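Subject: Re: [stisau-users] Arm sags when the stop is released

> Hi all,
>
> New here, so forgive me if this has come up before. We have two of the
> small white arms on a shared table and run them through the Stisau
> controller, version that shipped with the Murna driver package. Twice
> this month, after we pressed the stop and then released it, the arm
> dropped a little before it caught itself. The first time I thought I
> had imagined it. The second time the fingers touched the table.
>
> No error in the log either time. Has anyone seen this? Is it the
> brakes? Our vendor says the brakes are fine and asked us to send the
> arm back, which would cost us most of the term.

Hello, and welcome to the list! Please don't send the arm back yet. I say that with some feeling, having packed one up and sent it off last September for what I'm now fairly sure was the same trouble, and having received it back weeks later with a polite note saying no fault found. It sagged again on its second morning home.

I'll tell you the whole story, if you'll put up with the length, and you can skip to the settings near the end if you're in a hurry.

We do pick and place work, mostly with fruit. It's a good test object for us (every piece is a little different, it bruises if you squeeze it, and you can eat the ones that passed). The job is simple enough on paper: the arm goes over to a basket, picks a piece, sets it down on the table, and later puts it back. We had been doing this for months on the Cuesta planner without anything worse than a dented apple.

Then one afternoon I pressed the stop because a cable had started to pull. Nothing dramatic. I freed the cable, stood back, released the stop, and hit resume. The arm sank 34 mm, straight down, quite gently, and then snapped back up to where it should have been. The sinking didn't bother me nearly as much as the snapping back. It was fast, much faster than anything we ever command, and I had been leaning in right there half a minute earlier.

I did what you did. I looked in the log, found nothing, and blamed the brakes.

Here is our table, so you can compare it with yours. The arm that sagged is the one by the basket, and when it happened it was in a reach a good deal like this one, bent over at the upper joint with the gripper held out over the table.
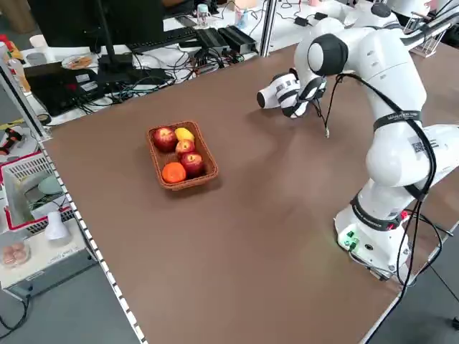
The fruit table, right-hand arm reaching toward the basket.

I mention the reach because it matters. Folded up close to its base, our arm never sagged enough to see. Stretched out, it did it nearly every time, once I knew to look. If you've only had it twice in a month, my guess is that you were mostly stopping with the arm tucked in. Try to remember where it was both times.

What finally gave it away was the payload. The controller keeps a figure for what is hanging on the end of the arm, gripper and all, and uses it to work out how hard each joint has to push to hold still. When you press the stop, the brakes go on and the motors let go. When you release it, the motors have to take the weight back before the brakes come off, and the push they start with comes out of that figure. If the figure is too small, they push too little, the brakes open, and down it goes until the position loop notices and hauls it up again.

So I went and looked at our figure, feeling clever, and it was right. I had weighed the gripper on the kitchen scale myself. I nearly gave up there.

It took me another couple of evenings to find that the figure is right until the stop is pressed. On our setup, the Murna driver restarts its side of the connection after a stop, and on restart it sends the controller its own default payload, which is zero. The number on the settings page doesn't change! The page shows what you typed, and the controller is using something else. You can catch it by reading the value back from the controller directly, before the stop and after it. Mine went from 216 counts of holding effort on the shoulder to 185 at the same pose, and nothing whatever had been moved.

The missing log entry has a dull explanation too. The following-error alarm is masked for the first 50 milliseconds after the brakes open, so that the small jolt of letting go doesn't trip it. Ours was already on its way back up by the time the alarm was listening. I do understand why somebody wanted the mask, but I'd call that window too generous for an arm people stand next to.

Here is what I'd do in your place.

First, keep everybody's hands and heads out from under the arm when the stop is released, and that goes for the space above it as well, on account of the snap back. We had a bad habit of treating a stopped arm as a safe one and a just-released arm as the same thing. With two arms on one table it's worse, as you may be working on one while somebody wakes up the other. We now say "releasing" out loud and wait for an answer. It felt silly for a week or so.

Second, read the payload back before and after a stop, with the arm tucked in. If it changes, you have our fault and your brakes are very likely fine. If it doesn't change, please write back, because then I don't know what you have, and I would take the brakes seriously again.

Third, if it does change, put the payload in the driver's own startup file as well as on the settings page. The key is in the tool section. Then set the driver to hold off resume until the value it reads back agrees with the one in the file. There is a switch for that, off by default, and the manual gives it a single line.

Fourth, turn the resume speed down. Ours had been left at full since the day of installation. It doesn't cure anything, but if the arm has to correct itself I would like it to take its time.

We've stopped and released it a great many times since making those changes, in every reach we use, and I haven't seen it sag again. I want to be careful about how much I claim, though. We only tested with the gripper empty or holding one piece of fruit. If you lift anything heavier, the held object isn't in the figure either, and a stop in the middle of a carry could still give you a bit of a drop. I'd test that low over a folded towel before trusting it.

One question back to you, if you have a moment. Do your two arms share one controller, or have one each? Ours have one each, and only the one with the newer driver misbehaved. The people at Budurow, who run a pair from one box, wrote to me off list some time ago about a jump on resume. I took it for a different problem then and I'm less certain now — if theirs share a payload setting, a stop on one could be resetting both. I'd like to get that straight before I file the report with the driver maintainers, and I'd be very glad to put your readings in it alongside mine.

And don't feel bad about thinking you imagined the first one. I watched mine do it three times before I mentioned it to a soul.

Warm regards, and do let us know how you get on. I can send my startup file to anyone who wants it, comments and all, though some of the comments are rather cross.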